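Toludix: a small word list of office and home work talk

Version 2

Toludix is a list of short phrases that people say and write when they work at a desk, at home or in a shared office. It has 2,000 entries in English, and 900 of them also have a Vietnamese version. We made it for teachers of evening language classes, who asked us many times for everyday material that is not from a business textbook. Other people began to use it for spell checkers and small search tools, and for this reason we write this card.

What is in the package

The main file is phrases.tsv. It is a plain text file with tabs between the columns, in UTF-8. The columns are:

id: a number which never changes, also when an entry is removed
phrase: the phrase in English, with normal punctuation
vi: the Vietnamese version, or empty
topic: one word from the topic list
tone: plain, polite or rude
note: free text, mostly empty

There is also topics.txt, with one topic on each line, and removed.tsv, where we keep the ids of entries we took out and a short reason. Please do not sort phrases.tsv by hand and send it back to us. The order has no meaning, but the comparison with the old version becomes very difficult to read.

Topics

The topics are furniture, screen, keyboard, printer, light, noise, meeting, lunch, calendar and other. The topic "other" is too large, we know this. In version 1 there was a topic "computer", but it was not clear where a phrase like "My screen went to sleep again" should go, so we divided it. If your program still looks for "computer", it will find zero lines and give no error.

How it was collected

Most of the phrases were written down from memory by students and teachers of the Fustport evening school, between one class and the next. They wrote on paper cards, and Begoñe Nieto typed the cards. The second part comes from the message board of Flarkton, a shared office, whose members agreed to let us take single sentences from it. We took no full conversations. Names, phone numbers and room numbers were replaced by the words NAME, PHONE and ROOM in capital letters.

Huệ Lại wrote all the Vietnamese versions. She did not translate word by word, she wrote what a person would say at the same moment. For this reason some versions are much shorter than the English, and a few are questions where the English is not. Forms of address were a difficulty. English has only "you", and Vietnamese must choose. The general rule is to take two colleagues of similar age, and where this rule was not followed the note column says it.

Known problems

177 entries are near copies of another entry, for example with "can't" and "cannot". We left them in on purpose, but for counting words you will want to remove them. They have the word "near" in the note column.

The tone column was filled by one person only. Another reader would probably put some "plain" entries under "polite", especially those that begin with "Would you mind".

The entries about lunch come mostly from one group of friends, and they talk very much about soup.

The word Cù appears in several entries. It is the name of the office cat at Flarkton and was not replaced by NAME, after some discussion. A spell checker which removes accents will turn it into "Cu", and then it can be mistaken for the sign of copper. Please keep the accents.

In some old spreadsheet programs the Vietnamese column opens with wrong letters. The file is correct. Choose UTF-8 in the import window, and do not save the file before you see the letters well.

What it is good for, and what not

It is good for word games, listening exercises, dictation and small tests of a search box. It is too small for training a translation system. It also does not represent how all office workers speak, only how these people spoke and remembered.

Please do not print the rude entries in material for children. You can remove them with the tone column.

Changes from version 1

The topic "computer" was divided into screen, keyboard and printer.
Vietnamese versions were added.
All straight apostrophes are now the same sign.
Empty lines at the end of the file are gone.

Corrections

Send corrections by id, one on each line, with the old text and the new text. Huệ reads them on Thursday evening, so an answer can take a week. The next version is planned for May. Corrections to the Vietnamese are very welcome, but please write which region you come from, because this changes many things.

Terms of use

You may copy, change and share the list, also in paid classes. Please keep this file together with the data. 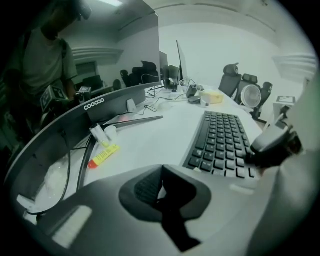

Topic "screen": a curved coocaa monitor with reflections on it.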